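# Questions I get asked about the vines

I grow wine grapes on a slope at Stirdale, just over 40 rows of them, and I sell most of the fruit to a small winery called Clultow. I answer the same emails over and over (happily, mostly!) so I've put the usual ones on a page.

## What do you grow?

Mainly two whites and one red. The red is the fussy one and I wouldn't plant it again, but it's in now and in a decent summer it makes me very smug. The old block at the bottom was here before me and has a few vines in it that I've never managed to identify, so if you know your leaves and fancy an argument, come and have a look.

## Can I buy grapes from you for home winemaking?

Yes, if you ask early. I keep back a bit of the crop each year and I sell it in crates at picking time. Write to me by June, tell me how much you want and whether you want white or red, and I'll put you on the list. I can't promise a picking date that far out, so please don't book a holiday and then tell me I've ruined it. The most I'll sell to one household is 80 kilos, and believe me that's a lot of grapes on a kitchen floor.

## When do you pick?

When the fruit's ready, sorry. I start tasting and testing about a month before I think we'll go, and from then on I'm out there most mornings with a bucket and a refractometer. Sugar is only part of it. I want the pips brown and the acid to have dropped a bit, and I want three dry days in a row, which I don't always get.

We start at 7 in the morning and stop for lunch when somebody complains.

## Do you spray?

I do. I'd love to say no, but mildew here is a fact of life, and the one year I tried to be clever about it I lost most of the bottom block. I use sulphur as my main thing and I try to keep the canopy open so the air gets through. If you're buying fruit I'll happily show you the spray diary — it's a tatty exercise book, but it's all in there.

## How do you prune?

Cane pruning, single on the weak vines and double on the strong ones. I leave it as late as I dare, so the buds come a little later and have a better chance of missing the frost. Ok-hee Yook taught me to prune, and I still hear her voice telling me to stand back and look at the whole vine before I cut anything. I run pruning mornings in winter for up to 5 people. Bring your own gloves, and secateurs if you like your own (I do have spares).

## What about frost?

Ugh. The bottom of the slope is the worst place, with the cold air sliding down and sitting behind the hedge. I've cut a gap in the hedge to let it drain away and that has helped more than anything I've bought. On bad nights I light candles between the rows, and I don't get much sleep.

## Why are your rows so far apart?

The tractor. I inherited a wide one and I planted to fit it. If I were starting again I'd get a narrow one and have more vines, but I do like having room to turn round with a full trailer.

## Do you water them?

Only the young ones, for the first two summers. After that they're on their own. The soil is heavy clay over stone and it holds on to water for ages, so older vines rarely look thirsty. If the shoot tips are still growing in midsummer I leave well alone.

## Which compost do you use?

Mostly what I make myself, from prunings and grape skins that come back from Clultow, mixed with horse muck from up the road. I also had a trial load from Altanow last spring for the new planting. It spread nicely and had hardly any rubbish in it. Ask me in a couple of years whether the vines noticed.

## Can I rent a row?

You can! It costs 299 pounds for the year. You get your name on the end post, you're welcome at pruning and picking, and you get a share of whatever is made from the block. You don't have to do any work, but most people end up wanting to. If the year is a dreadful one then your share is small, and so is mine.

## Do you visit other growers?

Whenever I can get away, usually in the quiet bit after pruning. I come home with a notebook full of ideas about trellis wire.

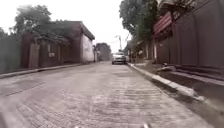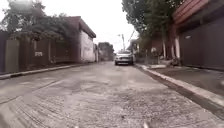
My best visit so far was to the Chevalier nursery, where I buy my grafted plants. I spent a whole afternoon watching them sort the bundles and pestering them about rootstocks. I'd been choosing mine by price, more or less, and I came away with a much better idea of what copes with clay. If you're planting even a small plot, go and talk to your nursery before you order anything.

## Can I bring the dog?

On a lead, yes, except at picking time. Grapes are bad for dogs and there are always some on the ground by then.

## How do I get in touch?

Email is best. I read it in the evening and I'm slow in spring, so give me a nudge if you haven't heard back within a week or so. Phone messages do reach me too, but the signal on the slope is hopeless and I tend to pick them up in batches.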